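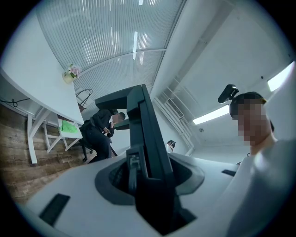
Tivuvano Meeting Table: Product Review

The Facilities Office of Bemedari tested this table for 22 working days in October. Assembly instructions were clear, and the frame remained steady under daily use.
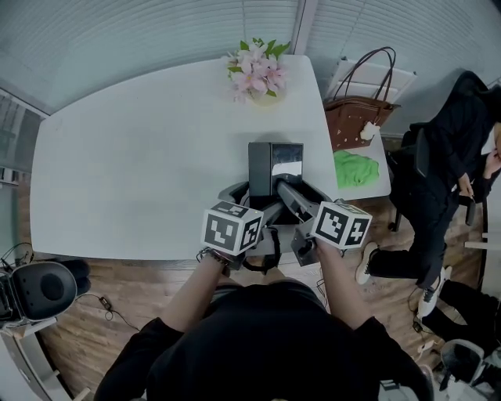
Cleaning requires a damp cloth and mild soap. Coffee marks came off easily - ink needed a second pass. The rounded corners suit small rooms, and the white top brightens them. Recommended for general office use.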